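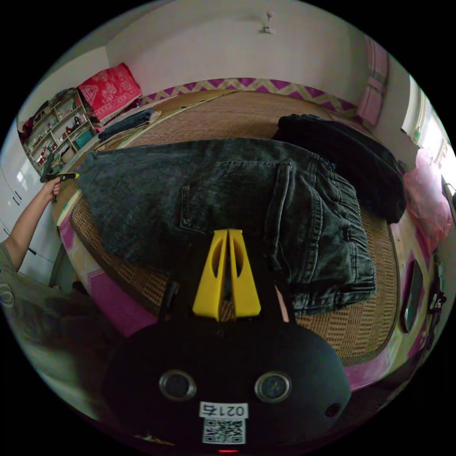

I went to the Muvora open day mostly for the sandwiches, if I'm being fair to myself. A friend had a spare spot, it was a fourteen-minute walk from where I'm staying in Plistow, and I'd never seen anybody teach a robot anything. I came home with a sore wrist and eleven pages of notes, and I have barely stopped talking about it since, so you get the write-up.

Muvora works on household robots, or more exactly on the stuff that has to go into a household robot before it's any use to you. The woman who showed me around runs the part of the company that collects demonstrations. She asked me to leave her name out ("my mother reads the internet") so I'll just call her my host. We talked for two hours, on and off, between groups of visitors.

I started with the question I'd written on my hand. Why laundry?

"Everybody asks for it," she said. "We did a little survey in June, at the street fair in Laxdal, one question, what would you hand over tomorrow. We got 363 slips back and I read every one. Folding and putting away was so far ahead that I stopped sorting the rest into piles."

And is it hard? She laughed at me, nicely.

"A mug is the same mug when you pick it up. Jeans are a different shape every time you touch them. You pull one leg and the waistband goes somewhere. You've been doing it since you were six so you don't notice, but try telling me in words how you fold a pair of jeans."

I tried. I got as far as "well, you sort of take the legs" and gave up. She said that's where most people stop, and it's why they don't write folding down as instructions. They have people do it, over and over, holding a gripper in place of using their fingers, and the recordings go to the people who train the robot.

The grippers are smaller than I'd pictured. You get a black rounded body with two yellow plastic jaws on the front, tapered, with oval holes through them, and each unit has its number and a QR code on a white label. I asked about the color and was hoping for some deep technical reason.

"You're asking the wrong person," she said. "They came yellow. I've gotten fond of it."

The jobs are done in ordinary bedrooms, with a bed and whatever is on it. I'd imagined a lab! Big white table, one perfect T-shirt. What they work with is jeans spread out on a straw mat, a dark folded thing behind them, patterned sheets, shelves crammed with bottles and boxes. It looked like my sister's place, and I mean that kindly.

"We had the white table," my host said. "The first months were all white table. Then somebody took the robot over to the test apartment in Undton and it met a flowered bedspread and just stood there. So now we want the bedspread. I tell people please don't tidy up for us, and they tidy up anyway, and I have to ask them to put things back."

I asked whether the jeans were chosen specially, as the pair had that gray acid-wash look I remember from high school, plus an elastic waist bunched up at one side.

"I love an elastic waist," she said, with real feeling. "It won't lie flat for you. A stiff waistband you can line up by the edges. With elastic you have to decide what counts as the edge. And washed-out denim is blotchy, so the color doesn't tell you much about where the pocket is. You look for the stitching."

Then she gave me a turn, with a towel, thank goodness. You squeeze and the jaws close, that part takes a second to learn. What gets you is that you can't feel anything! I kept thinking I had one layer and I had two, or I had none and was waving at the bed like an idiot. My corners were a disgrace. A boy who can't have been older than ten went after me and was much better, and he let me know it.

"Kids are good," my host said. "They don't have a habit to get rid of. Adults want to smooth the thing out with the other hand flat, and you can't do that with jaws."

How long before a person is decent at it? She said she gives new people fourteen practice folds and doesn't look at them. After that she starts looking.

"I used to watch from the first one and they'd get nervous and go slow. Slow is no use to me. I want the speed you'd go if you had dinner on."

I did push a little on the thing I suspect you're wondering, which is when any of us gets one of these. She wouldn't give me a year.

"I fold my own laundry," she said. "I folded a load this morning before you all came. Ask me about socks some other time, I get upset about socks."

There's another open day planned at the Undton apartment, where you can see the robot have a go by itself – sign up early, the afternoon groups fill first. Bring your own towel if you're picky about towels. The sandwiches were egg and they were very good.

October 12, 2023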